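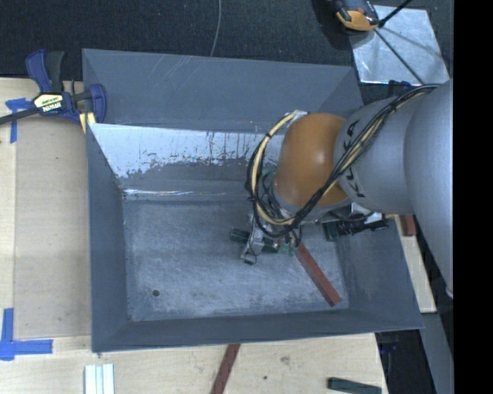
Can you set up a bin picking kit without a vision engineer on site?
For simple parts, you can. Bars, blocks, anything rigid and not shiny, a fairly patient person with the manual open can get the Halladen kit picking in a working day. For odd shapes or bags, pay for the setup visit.

Setting up the Halladen bin picking kit on an arm you already own

Wrote this up for the second shift and then two people from other sites asked for it, so it's going here. Not polished. We've had the kit since April. Bought it with our own money through Bura, who do the UK distribution, no discount, nobody has asked me to be nice.

What you get for the money

Bracket and finger gripper. Control box. Cable set, with ties, not enough ties. A camera on a fixed mount that sits over the bin. Licence for the picking software (one seat, grr). A printed manual and a better one as a PDF. No arm. No bin. No clamps either, and you will want clamps.

The Hutitz kit is the other one people look at. Had it on loan for a fortnight. More on that at the bottom.

Before you start

Have these to hand:
- arm mounted, homed, and running its own test program
- a bin. Metal, open top, sides that slope outwards if you can get them
- two decent bar clamps
- tape, a colour that stands out against your bench
- the hex keys, the long ones
- a handful of your real parts. Not nice new ones, the ones off the floor
- whoever signs off your risk assessment. Do this first. I mean it. Guarding is on you and the kit manual gives it half a page

Also read the payload table for your arm. Gripper plus bracket plus cables plus part. People forget the cables.

Step 1. Fix the bin

Put the bin where the arm can get to every corner without stretching. Jog it round by hand at slow speed and check all four, then the middle. Corners at full reach will bite you later, the arm gets there but can't tilt.

Clamp the bin to somthing solid. Over the rim is fine. A bit of scrap wood behind the jaw saves the side from getting dented. If the clamp handles stick up, put them on the side the arm doesn't come in from, and then tell the software they exist (step 5).

Tape the bench at the corners of wherever the bin goes. When somebody bumps it you can put it back. Takes a minute, saved us a full recalibration in the second week.

Step 2. Gripper and cables

Power off, locked off. Bracket onto the wrist, four bolts, torque as per the manual. Then the gripper onto the bracket. There's a locating pin, it only goes one way, don't force it.

Cables are where most of the trouble is. Leave a loop at the wrist big enough for the full twist of the last axis, both directions. Tie it at intervals. Not tight. Then run the arm through its whole range at crawl speed and watch the loop the entire time. Does it catch on anything? Does it pull flat at any point? If it pulls flat, make it longer. If it drags in the bin, it's too long or it's tied in the wrong place, normally the second one.

We got this wrong. Tied it neatly, looked lovely, pulled a connector out at 600 picks. The replacement lead came from Bura the next morning, fair play.

Step 3. Camera

Fixed mount, looking down at the bin. The manual says to centre it. I'd go a bit off to the side away from the arm, so the arm hides less of the bin when it's down in there. Software doesn't mind.

Tighten everything, then tighten it again. Any wobble in the mount turns up as missed picks and you'll blame the gripper for a week.

Lighting. Bare metal bin throws glare. Scratches are fine, glare isn't. Turn off the lamp right overhead if there is one, or move it, and look at the live view from the menu. Bright white line across the back wall = move the lamp again. We tried matt spray on an old bin and it worked until the parts scraped it off.

Step 4. Calibrate

Menu, Setup, Hand-Eye. Hold the printed target in the gripper, let the arm go through its poses, keep your hands out. It takes as long as making a tea. You get a score at the end in millimetres. Under 1 is good. Over 2, do it again, and check the target isn't bent. Ours was bent.

Write the score on the control box. You'll want to know later if it's drifted.

Step 5. Tell it about the bin

You draw the bin in the software. Four corners of the rim, four of the floor, with the gripper tip touched to each one. Slow but do it properly. If the sides slope, use the sloped option - the default is straight walls and it will refuse picks near the edge that are perfectly good.

Then add keep-out boxes. Clamps, handles, anything on the rim, anything stood near the bin. Make them bigger than you think.

If the bin floor has drain holes or bolt holes, mark them too. Small dark hole can get read as a part. Sounds daft, wasted a morning of mine.

Step 6. Teach the part

For bars and blocks you type in length, width, height and that's it. No CAD needed. Put one part in the bin on its own, press Find, check the outline sits on it. Move it. Find again. Then lean it against a wall and see if it still copes.

Dark parts on a grey floor, fine. Different colours mixed, fine, it mostly goes on shape. Long thin parts lying across each other are the hard case, and there's a slider for that called Overlap. Start in the middle. Too high and it grabs the lower one and drags the top one with it.

Grip points: for a long bar pick near the middle. Near the end it swings and clips the wall on the way out.

Step 7. First picks

Slow speed, 10 per cent. Hand on the stop. One part, then a few, then a proper heap. Keep raising the speed only when you've had a good run with no stops.

Watch the finger tips. Tips are the wear part and they're sold in pairs. If a tip touches the floor on every pick, raise the floor offset a touch. You get two spare pairs in the box, we're onto the second.

Step 8. Leave it running

Counter is on the front page. Ours did 2268 picks in its first full run and stopped for a person 2 times. One was a bar stood on end in a corner. The other was me, opening the gate.

Back up the settings to a stick. Settings, Export, ALL. The other option only saves the parts and not the bin, and you will find that out the hard way.

When it goes wrong

Sees the part, won't pick it: keep-out box too big, or bin walls set to straight.
Picks air: calibration. Or camera's been knocked. Check the tape first, bin might have moved.
Grips then drops: worn tip, oily parts, grip force on the default (it's low).
Stops halfway with a cable warning: go back to step 2.
Finds parts that aren't there: glare, or a hole in the floor.
Software won't start: licence dongle. Every time. It's loose in the socket.

Halladen or Hutitz?

Hutitz is quicker out of the box and the screens are nicer. Gripper is lighter too. But it wants a CAD file for every single part, even a plain block, and the camera goes on the wrist, so more cable in the one place you don't want it. If you've got drawings for everything and a design office, have a look at it. We've got bins of offcuts and no design office.

Cuiping Lei at the Khunthong site runs the Hutitz on castings and gets on fine with it, so don't just take my word. She says the support line picks up quicker than Halladen's, and having sat on hold to Halladen I beleive her.

Gripes

One software seat. Second one costs too much for what it is.
Fan on the control box is loud.
The quick start sheet has steps 4 and 5 the wrong way round. Calibrate before you draw the bin.
Error codes with no words. The list is at the back of the PDF, print it and stick it up by the gate.

Would I buy it again

For bars and blocks, yes. For anything soft or see-through, no, get a demo with your own parts first and make them run it for a whole hour, not five minutes.

Still to write up: changing the finger tips, and the two-bin setup. Both need a quiet afternoon. If you've done two bins on the one camera, drop a comment, I'd like to know where you put the mount.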